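Bin picking cell, six weeks in: what happened to the sorting job

gantry_left
July 5, 2022
We put a KUKA arm on mixed small items at the Stastthorpe site. Before that, two people per shift sorted by hand. Now one person loads bins and clears faults. Rate is 570 picks per shift, with 10 stops on a typical one. Floor staff say the work is easier on the wrists and harder on the attention. 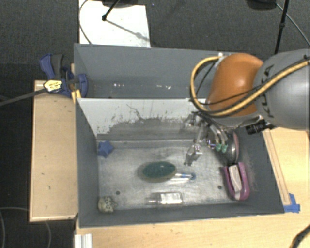 Front bin with mixed items, rear bin behind it. Clamp at the left junction.

torque_spec
Which items cause the stops? I would guess the clear bottle. Shiny floor plus transparent part is bad for depth data.

gantry_left
Bottle is first, the slim toothbrush-type item second. The star is never a problem.

mreyes_ops
570 is low. Our manual line at Filtavbridge did more than that before lunch. You moved a sorter to babysitting and called it a gain.

gantry_left
The second person went to returns inspection, same grade. That queue was 9 days behind and is now at zero.

mreyes_ops
Fine, but who gets called at a stop? If it's the loader, the loader needs fault training and the pay that goes with it.

torque_spec
Agree with that part. We wrote fault clearing into the job description at Arkent — it took longer than commissioning did.

gantry_left
Not in ours yet. Raised it with the shift lead, no answer so far.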